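Arranging Recorded Songs for a Small Acoustic Ensemble
Final project report, Music Performance and Events
Submitted by Saron Belay and Volkan Oral
Project supervisor: Nanami Oda

1. Purpose of the project

The project set out to prepare a short acoustic programme from songs first recorded with full electric instrumentation, and to present it before a paying audience. The songs were supplied by Forura, a five-piece band from the town, who agreed that the two authors might rearrange any track from their second album, Kollbridge. The band's singer, Mekdes Gidey, took part in all rehearsals and in the concert itself.

Two questions were put at the start. The first was how much of a loud arrangement must be kept for listeners to recognise a song. The second was whether a string group with no amplifier could balance a trained voice in a hall of moderate size.

2. Selection of material

All 10 tracks on the album were played through at the piano before any were chosen. Each was marked for the range of the melody, the number of chord changes and the weight carried by the drums. Songs that depended on a repeated drum pattern were set aside at this stage, although one of them, "Lamp Oil", was later restored at the request of the band. The final programme contained seven songs.

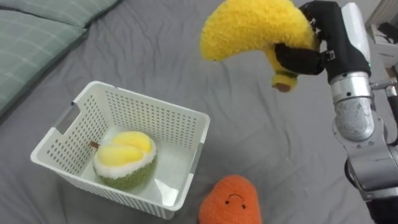 Plush banana, durian and an orange-coloured toy with a face, with the white basket.

The order of the programme was settled late. An early version placed the two slowest songs together in the middle, and the run-through showed that this left the cellist without rest for too long. The slower of the pair was moved to the end.

3. Arrangement

The ensemble consisted of two violins, a viola, a cello and a nylon-string guitar. Parts were written by Saron Belay and checked by Volkan Oral, who also prepared the click tracks used in the early rehearsals. The guitar kept the chord patterns of the original recordings wherever possible. The strings were given the lines played on the album by keyboards and second guitar.
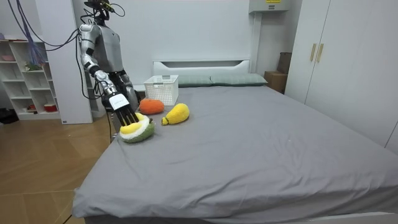

Greater difficulty was met in replacing the bass guitar. The cello could cover the notes but not the attack, and in the faster songs the pulse became unclear. Plucked notes were used for the verses and bowed notes for the choruses – a simple answer, but one the players found easy to remember. In "Lamp Oil" the viola also doubled the cello an octave higher during the introduction.

Several keys were changed. Without amplification the singer preferred to work slightly lower, and four songs were brought down by a tone. One of these no longer suited the open strings of the violins, and its part was rewritten twice.

4. Rehearsal and venue

Rehearsals were held every Thursday during September in the lower room at the Hailu Hall. The players were sent their parts in advance, together with a recording of the original song. Attendance was good, apart from one evening when the viola player was ill and her part was left out.

The concert took place in the main room of the same building. A budget of £3,000 had been granted, most of which went on players' fees, hall hire and printing. The opening act, a duo named Zostel, performed without charge.
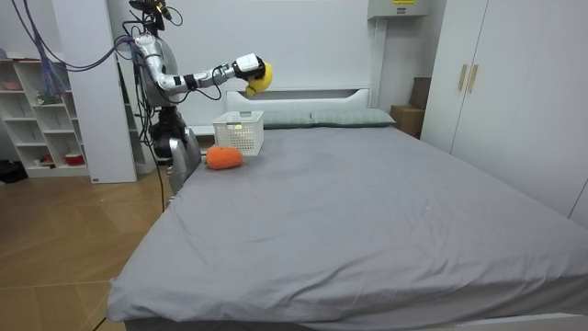 5. Results

The balance between voice and strings was satisfactory in five of the songs. In the remaining two the guitar was too quiet in the second verse and could not be heard at the back of the hall. This fault had been noted at the final rehearsal, and moving the guitarist forward did not fully cure it. The authors would in future thin out the viola part in those passages.

Recognition of the songs was stronger than expected. Listeners familiar with the album began to sing during the first chorus of the opening number, before the full ensemble had entered. "Lamp Oil" took longer to be recognised, and the applause came only when the words began.

Written comments were invited at the door and by post.
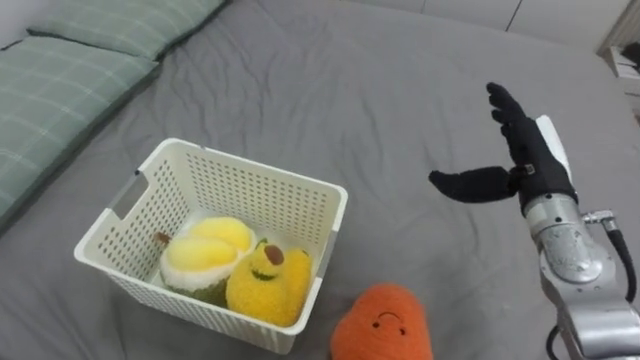
Tsegereda Seyoum wrote that the closing song was better without drums, and that she had not caught the words of it on the album at all. She thought the interval too long, and would have liked to hear the violins alone for at least one number.

The suggestion of a number for violins alone has been passed to the band. The scores and parts have been placed in the department library, where later students may borrow them with the permission of the supervisor.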